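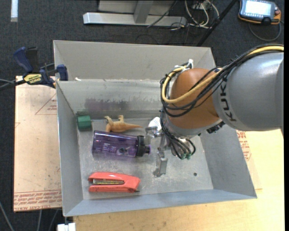 Contrôle du bac gris – atelier Clisico, jeudi, 18 h
Contrôle fait par : Randa Khalaf
Relu par : Fadi Yammine

1. État du fond : rayé, éraflé. Acceptable. Personne ne mange dedans, que je sache.

2. Parois et bords : passer la main gantée, pas la main nue. RAS.

3. Contenu conforme à la liste : oui, si l'on admet que la liste comporte un dinosaure. Il est couché sur le flanc. Queue pointue, à vérifier au doigt – elle pique moins que la remarque de Brahim en juin.

4. Gourde violette : bouchon noir en place. Resserrer quand même. Une gourde qui fuit sur une agrafeuse, on a déjà donné.

5. Agrafeuse rouge corail : sur le côté. Agrafes retirées ? À confirmer par Samira, case laissée vide.

6. Petit bloc vert foncé : dans son coin, ne demande rien à personne. Conforme.

7. Charge du bac : limite 500 g par objet. La gourde se pèse vide, merci.

Réserves : 1 (point 5).
Prochain passage : dans 4 semaines, par Afaf Hourani, qui est priée de rapporter le stylo.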